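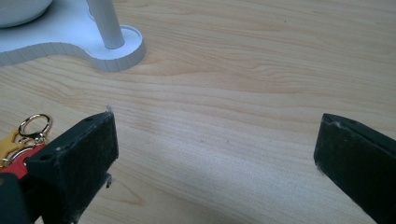 Fraser Cairns wrote last month that a student who spends a semester hanging up a keychain has learned patience and very little engineering. His letter to the Omoregie program drew a good deal of agreement from parents, and it deserves a proper answer from those of us who teach the course.

The Omoregie student project is in its third year. Its participants work in pairs. They choose one household task, write out in plain terms what it means to do that task correctly, and then perform it many times with hand-held grippers so that the recordings can be used for training. Each pair submits 100 recordings at the end of the term, together with a written account of every one that was rejected. The final competition, held in May, gives equal weight to the recordings and to the account.

Mr. Cairns would prefer the older format, in which teams built a wheeled vehicle from a kit and drove it through a maze. I judged that event twice and remember it fondly. It rewarded quick assembly, steady nerves and, in too many cases, the experience of an older brother or sister. A team could win without ever having to explain why its machine behaved as it did. The students who finished last often left with no clear idea of what had gone wrong.

The present course asks for something different. A keychain is small, it swings, and it can be held in a great many ways that look sensible until the ring has to pass over a peg. Students are required to decide which of these ways they will allow. They must decide it together, in writing, before the first recording is made, and they must keep to it or revise the document and begin the count again.
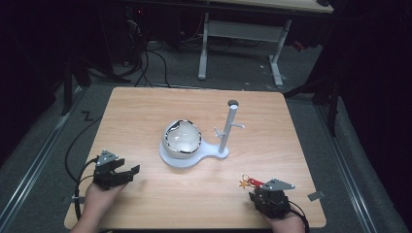 The objection that such work is repetitive is correct, and the program should say so openly to families at enrollment. Much of engineering is repetitive. Laboratory courses have always asked students to take the same measurement again and again, and few parents write to complain of it. The difficulty may be that an everyday object does not look like a subject of study. Had the same hours been spent on a pendulum, I doubt that the letter would have been sent.

Hadiza Akande and Lawal Ugwu, whose account was read aloud at the close of last year's competition, had 99 recordings accepted and one refused. They devoted 2 pages to the refused one. Their instructions had said to place the ring "on the stand," and they found that each of them had been reading those words differently for most of the term. The remaining recordings met the standard as written, but the standard itself was loose. They proposed new wording, which the course has adopted. I can think of few outcomes in the maze years that were of as much use to the students who came after.

There are fair criticisms to be made, and I would rather they came from within the program. The first concerns equipment. Grippers that are handled by one class after another show it, and finger pads in particular should be inspected on a fixed schedule and replaced from a fixed budget. At present replacement depends on an instructor noticing. A student who is told that careful work matters should be given tools in the condition that careful work requires.

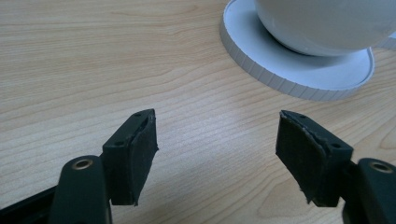
*Gripper fingers with worn rubber pads, at the cup and coaster.*

The second concerns time. Pairs are given 3 sessions in which to write their instructions, and the stronger pairs use all of them and ask for more. I would add a session and take it from the opening lectures, which can be assigned as reading.

The third concerns what students see of the result. In the first year, participants handed in their recordings and heard nothing further. Ifeoma Akpan has since arranged for each pair to watch a model trained on its own work attempt the task, and this should become a permanent part of the course. Students are entitled to see their decisions carried out, including the poor ones.

None of these changes requires a return to the maze. I invite Mr. Cairns to attend the next review session, which begins at four in the afternoon in the Sikis building and is open to all families. The written accounts will be on the table by the door, and he is welcome to take copies home.

Ayodele Isah
Instructor, Omoregie Student Project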